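4.3 Preparing the check-in desk for the first departure

This section is for station staff who use the Pellico departure system with the Prumden bag scale. It explains how to start a desk, connect the scale and open a flight. If your desk was already opened by the previous shift, go directly to step 8.

Before you begin, you need:
your station card and your personal code
one empty roll of bag tags removed and one full roll ready
the test weight of 15 kg from the supervisor's office

1. Switch on the scale first and the desk computer second. Wait until the scale display shows zero.

2. Insert your station card and type your code. After two wrong attempts the desk is locked, and only the duty supervisor can open it.

3. In the main menu, choose Desk, then Equipment. The scale must appear in the list with the word Ready.

4. If the scale does not appear, press Search again. Do not unplug the data cable while the search is running.

5. Put the test weight in the middle of the belt. Press Compare.

Caution: Never stand on the belt to test the scale. The sensor can be damaged, and the desk must then stay closed until a technician has signed the form.

6. Load the full roll of tags. The printed side must look toward the passenger. Close the cover until you hear a click.

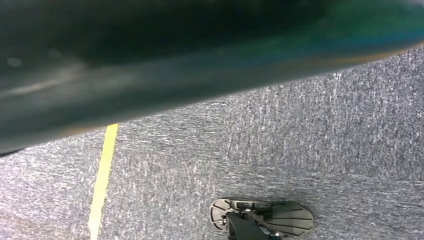
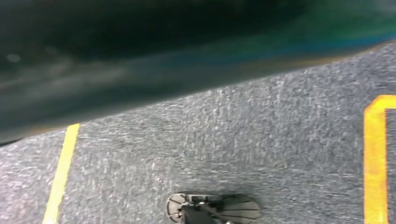
Gray carpet floor, both views.

7. Print one test tag. Check that the bar code is complete on both ends, then tear the tag and throw it away. Test tags have numbers from 1000 to 4000 and are not accepted by the sorting system.

8. Choose Flight, then Open. Type the flight number without spaces and confirm the date.

Note: A flight with a date after midnight is shown under the next day. This is a frequent question from new colleagues on the night shift.

9. Select the baggage rule of the airline. For Van der Merwe charter flights, the rule is not filled in automatically. Take it from the handling sheet.

10. Press Desk open. The sign over the desk changes from Closed to the flight number. If it does not change, call the Deda help line and give them your desk number.

Changes in this version: step 7 was corrected by Birsen Tokgöz, and the note after step 8 was added by Kenza Abdel Hamid. The next revision is planned for June.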